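Ferdinand Reisinger keeps the servers for Lirkberg in what used to be his pantry. There are two of them, both secondhand, and the shelf above still holds a jar of pickled beets from before the network existed.

"People ask where the headquarters is," he says. "I tell them it's next to the beets."

Lirkberg is a social network for the town of Mistadley and the valley behind it. You can join if you live there or used to, or if two members will swear you're all right. It has no likes and no video. The feed stops after 20 posts, at which point a line of gray text tells you that was all of it. Reisinger is proud of the gray text.

"I had a complaint in the first week from a man who wanted to know what came after the last post," he says. "I wrote back that it was supper."

He started it after nine years at Backlund, a company that made comment boxes for newspapers until the newspapers decided they'd had enough comments. His job was moderation tools. He came out of it with a bad shoulder and a low opinion of the reply button, and on Lirkberg you have to wait 100 seconds before you can answer anyone.

Does it work?

"It works on me. I've typed some terrible things in that box and then gone to see about the kettle."

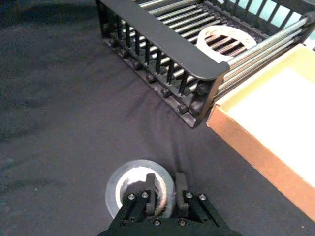 The dish rack, on its dark gray cloth.

Membership stood at 167 when we spoke in March, a number he gave without checking and then went off to check. Growth is slow. The rival, if that's the word, is Ploltitz, a much shinier app that came through the valley last fall offering free coffee vouchers for every friend you signed up. Half the town joined, drank the coffee and wandered back.

"Borghild Holmgren got nine cups out of it," Reisinger says, with what sounds like real respect. "She's our most active member. She never posted a word over there."

Holmgren, reached by phone, disputes none of this. "The coffee was fine," she says. "But it kept suggesting I might know my sister."

The worst row so far was over names. Lirkberg lets you sign up with a first name only, and for most of the winter it had two Njåls. Njål Torvik sells firewood. Njål Vik has opinions about firewood. Readers assumed they were one man arguing with himself, and several wrote in out of concern.

"I should have asked for surnames," Reisinger says. "I did think of it. Then I got interested — everyone did, it was the best thing on there."

He pays for the whole business himself, apart from the electricity, which his neighbor Vidar Solberg covers in exchange for never being asked to join. Ads have been proposed. So has a monthly fee, and Reisinger put that one to the members in a poll. It ran for a month and drew four votes, one of them his.

"Two for, two against," he says. "I voted against. I'd have had to build the payment page."

He is building something, though: a button that lets you take back a post and replace it with the words "never mind." Holmgren has asked to test it first. He hasn't decided whether that's a good sign.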